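1/ Six months since the grippers came to our place in Oltanby and people keep asking if I've still got a job. I have! It's just a different one.

2/ Used to be packing all day. Now I do keys on a stand, over and over, so the arms can learn it from us.

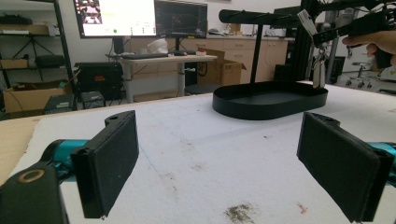
3/ My wrists are better, my neck's worse. Inès wants shorter turns at the table and I'm with her. 200 goes before lunch is too many (sorry Krishnamoorthy).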